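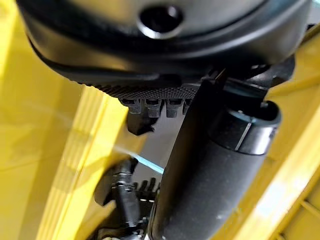

Black housing with the textured strip along its lower edge.

Flistunik Entryway Shoe Rack

Item 2453, $322, ships flat in 2 boxes

I've been selling furniture for small homes long enough to know that the shoe pile wins most of the time. You buy a basket, the basket fills up, and then there's a second pile next to the basket. So when Tharushi Kodikara showed me her drawings for the Flistunik I said yes before she got to the price (sorry, Tharushi, I know you had a whole speech ready!).

What I love most is the slope. Each shelf tips forward a little, so you see your shoes toe first and the dirt ends up at the front lip where you can get at it with a damp cloth. My old rack had flat shelves pushed right against the wall, and cleaning behind it was a job I put off from one March to the next.
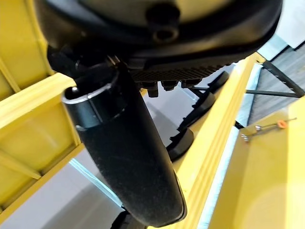 Putting it together took me an evening, with a break for dinner. The side panels go on first, then the back rail, and please leave every screw a half turn loose until the whole thing is standing up. I didn't do that the first time and had to start over. The hex key is in the small bag taped inside the second box, and you'll want your own Phillips screwdriver for the wall bracket. Do use the bracket if you've got kids or a big dog, it only takes a couple of minutes.

Tall boots fit if you take out the middle shelf. Ankle boots are fine anywhere. Size 13 sneakers stick out a bit over the lip, which bugs my husband and doesn't bug me at all. 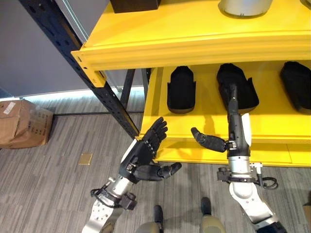 Colors come and go, so check the drop-down before you set your heart on one. The Rirketti liners (sold separately, item 1464) are cut to match the shelves and go through the dishwasher on the top rack. I'd get them if you live anywhere with road salt. The Pretilero bench sits at the same height, and plenty of people line the two up along a hallway for somewhere to sit while they wrestle with laces.

Sadia Usmani handles all our returns and spare parts out of the Motaung store. If you're missing a peg, write to her with your order number and she'll put one in the mail, no need to send the whole rack back. Returns are fine within 30 days so long as you've kept the boxes.

Care: warm water, mild soap, soft cloth. Skip the scouring pads, they'll dull the finish.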